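4.2 What visitors saw at the Plerkurdale open day

Public demonstrations are a poor source of evidence about robots, and we treat them with caution. They are still where most people form an opinion. For that reason we attended the open day held by Jomisport at its Plerkurdale site on 4th September, and compared what was shown with what was later claimed for it. The company put attendance at 600. We had no means of checking this figure.

The main attraction was Kumsa, a two-armed system presented as a drinks server. The host told each group that the system had completed 3644 pours since March. When we asked what counted as a completed pour, we received two different answers from two members of staff. The first said that a glass had to be filled and handed over. The second said that the arm had only to return to its rest position without a fault. These are very different tests, and a glass left half full would pass one of them. We asked for the log and were sent a summary sheet listing 1197 pours, with no note on how the remainder had been recorded.

We watched 18 runs from the visitor line. Our notes cover only what could be seen from there, and we make no claim about the software. Three points seem worth reporting.

First, the setting did much of the work. The dispenser and the drip tray stayed where they were all day, and the glasses were all of one kind. A visitor who asked whether a paper cup could be used was told that this was planned for a later version, to be called Jurik. No date was offered.

Second, staff stood close by and spoke throughout. Twice the host reached for the stop button while describing the system as fully independent. We do not object to a stop button — we would object to its absence — but the wording on the signs should have reflected it.

Third, the system was advertised as two-handed, and this claim deserves a closer look. Holding a glass under a spout is a one-handed job for most adults. At the pouring station the left hand holds the glass while the right stays open near the tray (Figure 3). A second arm may well be needed for other tasks, but a visitor could not judge that from a stage in the pour at which it grips nothing.
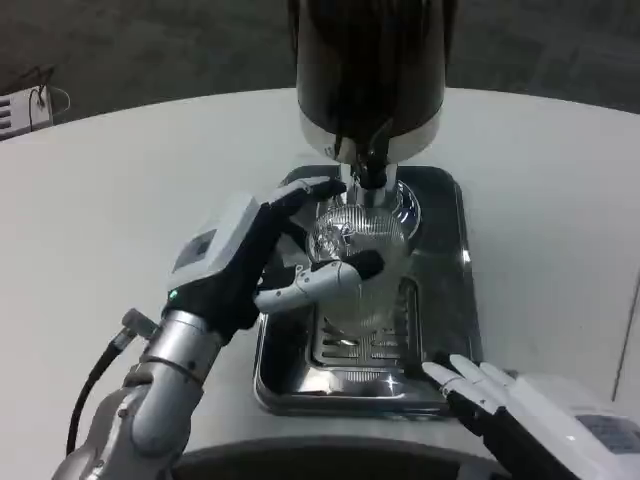 Figure 3. Left hand holding a ribbed glass beneath the dispenser spout; right hand open beside the drip tray.

The grip itself was of more interest to us than the drink. The index finger curls over the glass near the rim and the thumb crosses the front, a hold that few people would choose for a glass they meant to pass to someone else. It may be a sound choice for keeping the glass under the nozzle. Whether it leaves the rim clean enough for a customer was not discussed, and our question on this point was referred to the sales desk.

Visitors were asked to fill in a feedback card on leaving. The card asked how impressed they were and offered no space for describing a failure. We therefore leave the card results out of the analysis in Section 5 and rely on our own interviews, which were held outside the building.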